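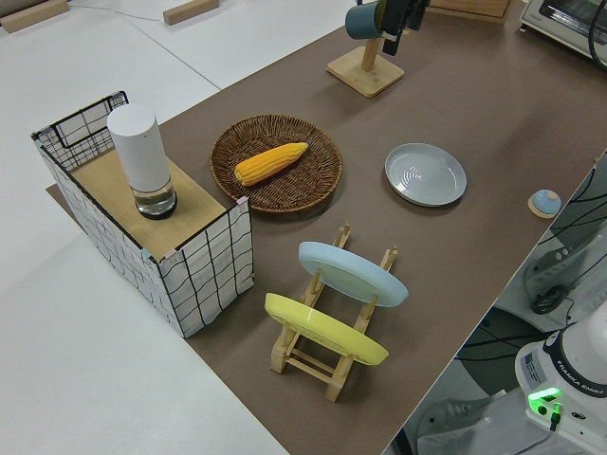
How often does wood in the kitchen need waxing?
Once every couple of months for anything that gets washed a lot, and a couple of times a year for everything else.

Flendham Kitchen Wood Wax
289 g tin, unscented
In stock, ships in 2 working days

Hi, I'm Shuzhen, and I make this stuff! I started cooking up wax in a saucepan when my favorite cutting board went gray and fuzzy and I couldn't find anything in the stores that didn't smell like a lemon-scented hospital. My first batch was awful (far too hard, you needed a chisel to get it out of the jar) and the second was basically soup. The one in the tin is recipe number 52, and yes, I kept the notebook.

What's in it

Beeswax, carnauba wax and food-grade mineral oil. That's the whole list. The beeswax gives it body, the carnauba makes the finish a bit tougher so you don't lose it all the first time you run the faucet, and the oil carries everything down into the grain. I get asked about coconut oil a lot. I tried it early on and the sample boards smelled like old crackers by September, so it's not going in.

There's no added color either. Dry wood will go darker when you wax it, sometimes a lot darker, and pale woods like maple or beech pick up a slightly honey tone. If you're nervous, rub a little on the underside first and look at it in daylight.

What I use it on

Cutting boards, obviously. Wooden spoons, rolling pins, salad bowls, dish racks, mug trees, butter paddles, knife handles, the lid of the bread box. Bamboo takes it well too, though it drinks less than you'd expect, so go easy or you'll be wiping off the extra for ages. I've also done the legs of my kitchen stool and one very thirsty windowsill -- neither of those needs a food-safe finish, but I had the tin open.

I wouldn't put it on anything varnished or painted. It just sits on top and collects crumbs. To find out if a piece has a sealed finish, put a drop of water on it and go make coffee. If the drop is still standing there in a neat bead when you come back, leave the wax in the cupboard. A little dark patch means the wood is open and you're good to go.

How to put it on

Wash the piece with a bit of dish soap and let it dry overnight, standing on its edge so air gets to both sides. Please do wait the whole night! Most of the unhappy emails I get come from people who waxed over damp wood and ended up with cloudy spots.

If the surface feels rough, give it a light sanding with fine paper, going with the grain, and wipe off the dust.

Scoop out a lump the size of a hazelnut and rub it in with a soft cotton rag. An old T-shirt is perfect. Work in small circles, then finish with long strokes along the grain. You want the wood to look wet all over, end grain included. The ends of a board soak up far more than the faces do, so go back over them.

Leave it for 3 hours, or overnight if you're done with the kitchen for the day. Buff with a clean part of the rag until it stops feeling sticky. New or very dry wood likes a second coat the next day.
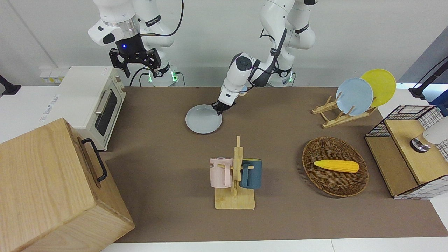 Edvin Grønli wrote to say that his dish rack had stayed tacky for nearly a week after waxing, and he wondered if the tin had gone bad. "I put it on like frosting," he admitted, and then asked if he should wash the whole thing and start over.

The tin was fine, Edvin! Too thick a coat will do that every time, and slats are the worst for it, with all those inside corners where the wax piles up. You don't have to start over. Warm the wood gently with a hair dryer on low, keep it moving, and wipe with a clean rag as the wax softens. An old toothbrush gets into the joints. For racks I now melt a spoonful in a cup standing in hot water and brush it on thin, then wipe the lot down after half an hour. It goes so much faster.

A few things that come up a lot

Dishwasher: please don't. I can't make a wax that survives it and I don't think anybody can. The heat and the long soak will open up the glue joints on a board before you even get to worrying about the finish.

Old stains and smells: wax won't take them out, so deal with those first. Coarse salt and half a lemon, scrub, rinse, dry. Beets are a lost cause, I've made my peace with pink boards.

Cold kitchens: the tin gets stiff in winter. Stand it closed in a bowl of warm water for ten minutes and it'll scoop again. If it melts all the way in summer, let it set on its own on a level shelf. It may look grainy afterward, which is only the waxes cooling at different speeds, and it works just the same.

Allergies: it contains beeswax, so it isn't vegan, and if you react to bee products you should skip it. I'm testing a version without, but the texture isn't there yet and I don't want to sell something I'd be annoyed to own.
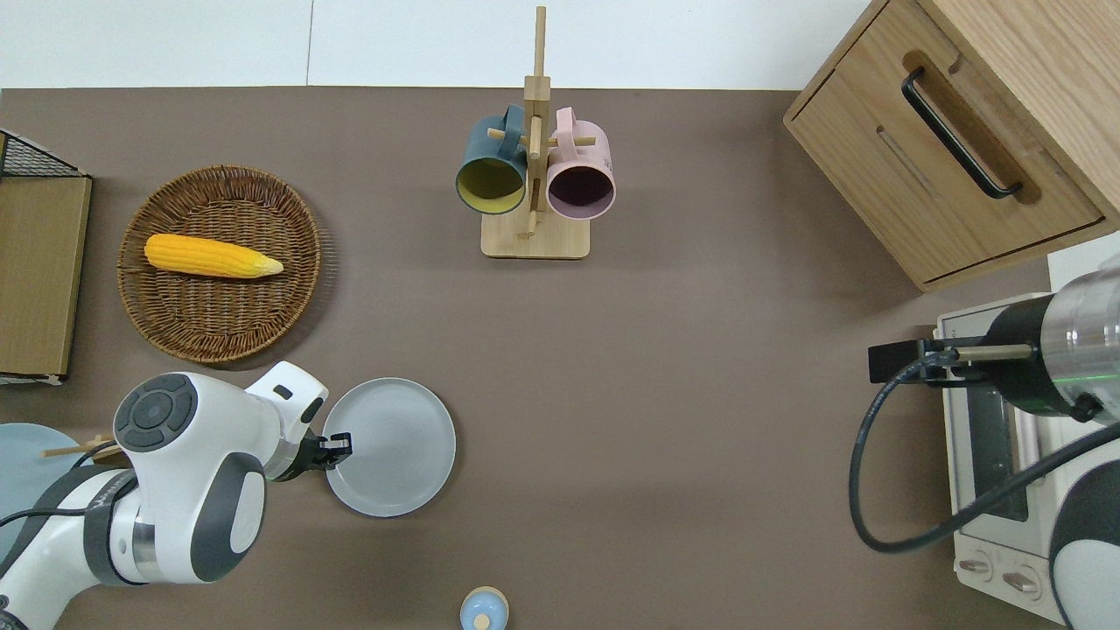 Storage is easy. Keep the lid on, keep it out of direct sun, and don't dip a wet rag in it. Mine lives in the drawer with the dish towels and an open tin lasts me around a year, and I wax more things than any sensible person would.

Used rags can go in the wash on hot, but do them on their own. I once threw one in with my good napkins and they shed water beautifully for months.

Sizes and extras

The 289 g tin is the standard one. I also do a small travel-size pot, handy if you only own one board or want to try it out first. The Dudmont applicator is a thick cotton pad with a wooden grip, sold separately, nice to have if your hands get tired. I pack the bigger orders in shredded paper from the Zheng print shop downstairs, so you may find bits of somebody's menu in your box.

Shipping and returns

Orders placed before noon get packed the same day if I'm in the workshop. Tins that arrive dented but sealed are perfectly usable -- still, tell me, and I'll refund part of the price. Unopened tins can come back within a month. If you've opened it and hate it, write to me anyway and we'll sort something out. Wholesale orders go through Wavico, and their order form is linked at the bottom of the page.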